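Drawer-opening arm takes shape on a kitchen worktop

Mon 17 July

Tõnu Jaunzems has been building a robot arm at home since April, in the evenings and on the odd wet Sunday, and he has now got as far as the part he was most looking forward to, teaching it to manage a drawer (an old one at that, with plenty of knocks and years behind it). He calls the arm Skitden, after a boat his uncle used to keep, and he has spent 776 euros on it so far, a good deal of that on motors.

Work on the kitchen counter, with the old brown wood and the speckled top:

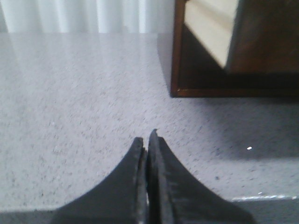
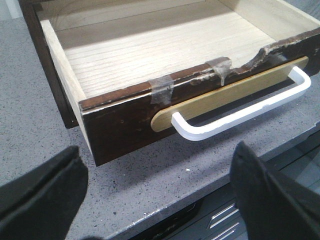
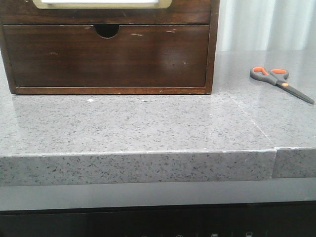
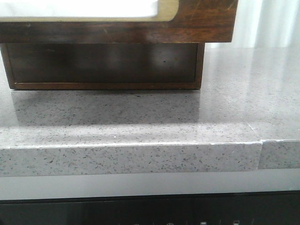

Šimkus, who reads these pages from Fleredon, wrote in to say that the fingers are the easy bit and it's the pulling that takes the patience, as a drawer that sticks on one side will twist in any grip, and that a rub of candle wax along the runners did more for a home-built arm over there than three weeks of fiddling with the settings. Jaunzems says he'll gladly try it, and he hopes to bring the arm along to the open evening at the Prollmont shared workshop, where there are 20 places and 13 of them are already taken.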